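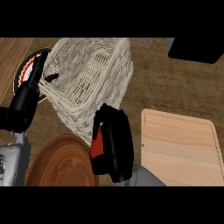
Fledside Household Words is a list of 853 everyday names for things kept in the home, with the spellings used in local shop lists and parish sale notices. Each entry has a headword, any variants and a short note on use. Where two words overlap, both are kept and linked, so a white woven basket with thick rims can be looked up under "wicker" or under "basket". Plurals are not listed separately.

Files
words.csv: one entry per line, UTF-8
variants.csv: other spellings, matched by entry number
notes.txt: longer remarks on 30 entries

Known gaps
Garden tools are thin. 11 entries have no source and are marked "u". Words from the Drekano list are left out until the spelling has been checked.

Changes
Sun 3 May: merged duplicate kitchen entries, fixed the sort order of hyphenated words.

Licence
Free to copy and change. Please keep the name Fledside with the files.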